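Home | Notebook | Benches | Parts | Contact

We use cookies to remember your settings. Accept | Read more

Filed under: Workshop notes / network and cabling

28 July 2025

Started with the small network box, as the list from Presora has it first. I wanted to finish the labels before lunch and did not manage. The old labels were written with a pen that fades, so on half of the cables I could only read the first letter. I made new ones on the Stometti printer, 12 mm tape, and put them at the far end of each cord, where there is more space for the fingers.

For the desk I keep the same order as on the plan. The black cord with the teal ring stays first in the row, then blue, then yellow. Blue goes to the bench computer and yellow to the wall socket. Please do not exchange these two, even for a short test. Last time it took me most of an afternoon to find why the bench had no connection.

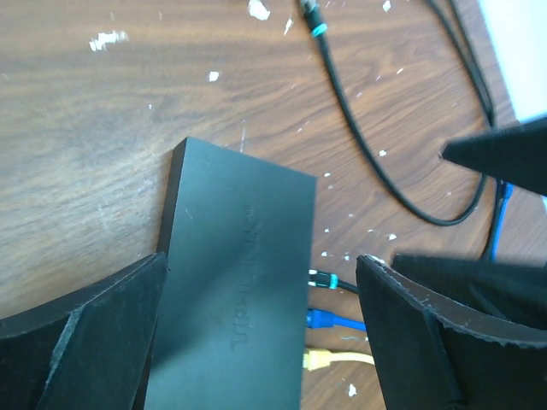 Lengths and what is missing

I measured the way from the desk to the wall socket along the back edge: 305 cm. The yellow cable is 300 cm, so it can reach only if it crosses the corner in the air, and I do not like this. I wrote to Kaewsai for a longer one. They have it in stock in gray and in yellow – I asked for yellow, so that the plan stays correct.

The way to the cupboard is longer, about 470 cm with the bend behind the radiator. For this one I will make the cable myself from the Pludlow roll. The crimping tool is again in the second drawer, with the blade changed.

Anselmo Marín asked if we can fix the box under the desk. I would prefer to leave it on top for now. Under the desk it is difficult to see which connector is which, and the knees touch the cables. We can look at it again in August when the new shelf is there.

To do:
– print two more labels for the cupboard side
– test the blue line with the other laptop
– ask Anselmo for the key of the cupboard

Get new notebook entries by email. Subscribe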